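Clovden is one of those towns where the station car park is bigger than the station, and I'd walked past the Jistamar office twice before I spotted the sticker on the door. Roos Declercq came down to let me in. She had a mug in each hand and opened the door with her hip, and I liked her straight away.

I'd come because of a piece of software with the rather plain name of Rorier. If you follow this column you'll know I get a bit tired of robot arms. Everybody shows me the arm. What I wanted was somebody to talk to me about the bit in the middle, the code that takes a person's hand movements and turns them into something an arm can follow, and a reader (thank you, you know who you are) wrote in February to say I should talk to Roos and her colleague Bart Leemans.

Roos writes the tracking and the clean-up. Bart writes the part that decides what the robot should do next, and he also, by general agreement, writes the error messages.

"They're very polite error messages," he told me. "I used to work on ticket machines. You learn to be polite."

We started with the tracking, as that's where the trouble starts. The short version is that a person does a job using hand-held grippers, the software works out where each gripper was at every moment, and the path goes off to be learned from. I said that sounded simple enough. Roos laughed for quite a long time.

"Everyone says that! I said that. I told Bart it would take me a fortnight." She put her mug down. "The easy bit is finding a marker. There are good libraries for that, you feed in a picture and it tells you the corners. But then you turn your wrist, and one face of the cube goes edge-on, and the answer starts to flip. It thinks the gripper has tipped over backwards. And then it tips forward again. If you sent that to a real arm you'd have a very exciting afternoon."

So why a cube? Why not one flat marker and be done with it?

"With a cube you've usually got another face to check against," she said. "If two faces agree, lovely, I trust them. If they don't, I look at where the gripper was a moment ago and ask which answer is physically possible. Hands are fast but they're not that fast."

That check took her the best part of a winter. The first version smoothed everything, which made the paths look beautiful and ruined them. I asked how a beautiful path can be a bad one and she got up and drew it for me, a wobbly line coming down to an object, a little pause, and then up. The pause was the grasp. Her filter had ironed it flat, so the robot that learned from it would sail past the object, closing its fingers on the way like somebody waving from a train.

"It looked so confident," said Bart. "I've never seen anything miss with so much style."

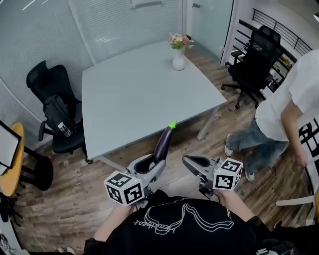
What she does now is smooth the travelling and leave the slow parts alone. The program looks at the speed of the gripper and how far open the jaws are, and wherever the jaws are changing it keeps its hands off. I asked whether that was clever and she said no, it was four lines and a lot of sulking.

Two grippers make it harder again, and I hadn't thought about this at all. Each one has its own path, but what matters for a lot of jobs is where they are compared with each other. If you're passing something from left to right, it hardly matters where in the room you're standing. A small error on each side can add up to a big one in the gap between them.

"People think two hands is one hand, twice," Roos said. "I wish. One hand blocks the other from view, for a start. You reach across and there goes your cube. So I have to guess for a bit, and I have to be truthful that I'm guessing."

Being truthful is a big thing with both of them. Every point in a Rorier path has a confidence score stuck to it, and Bart's half of the system reads that score and acts on it. If it's low for too long, the stretch is thrown out before training. They had 3000 recordings when they first switched that rule on, and I could tell from the way they looked at each other that it had not been a happy day.

"We lost 2038 of them," said Bart.

I must have pulled a face.

"Yes, that's the face I made. But the policy we trained on what was left was better. Properly better, you could see it from across the room. I went home and told my wife I'd deleted most of our work and she asked if I'd been sacked."

Roos has since rescued a good many of those, as her tracking has improved and the old footage can be run through again. She keeps everything raw for exactly that reason, and she was quite fierce on the subject. Her advice to anyone starting out is to store the video and the timestamps untouched, and to treat every path as something you'll want to work out again next year. Disks are cheap. Asking people to come back and do it all over again is how you lose friends.

Timestamps, by the way, got us onto a long detour about clocks, which I'll mostly spare you. The jaw opening and the camera image don't reach the computer at the same moment, and for a while Rorier believed they did. The jaws seemed to close 8 frames after the object had already left the table. Bart thought for days that his planner was broken. He rewrote a good chunk of it.

"It's better code now," he said, rather sadly. "It just wasn't the problem."

I wanted to know how his side works, and here I'll admit my notes get thin. The learned policy doesn't pick one move at a time. It suggests a short run of them, the arm carries out the first part, and then it looks again and asks for a fresh run. The fiddly bit is the join. If the new plan doesn't quite agree with the old one you get a twitch, and a twitch with something held in the fingers is often a drop. He blends the end of one into the start of the next, and there's a limit on how sharply the arm may change its mind.

"That's a good rule for people too," said Roos.

"I've got a limit on how often she can say that," said Bart.

A firm called Verbeke has been trying the software out on its own arms, which are a different make with a different reach, and this is where the hand-held approach pays off. The recordings describe where the gripper goes, with nothing in them about elbows or shoulders. Verbeke's people wrote a small adapter, fed in the same paths and had motion within the week. Not all of it good motion! Some paths that are perfectly comfortable for a human arm are out of reach for theirs, so Bart added a check that runs through a recording beforehand and says, politely, which parts the arm will never manage.

I asked what they'd change if they could start again. Roos said she'd write the viewer first. For ages she was judging paths from plots, three coloured lines wriggling along, and you can stare at those all day without seeing that the gripper is upside down. Now there's a window with the video on one side and the moving gripper drawn on the other, and you can drag a slider through both. It took her 2 days to build and she found five bugs in it before lunch on the third.

Bart said he'd give it a different name. He wouldn't tell me where Rorier came from, and Roos only shook her head and collected the mugs.

They're hoping to put the viewer out on its own first, free, with the tracking to follow once the documentation is in a fit state. Bart is writing the documentation. I've been promised a look at the error messages as well.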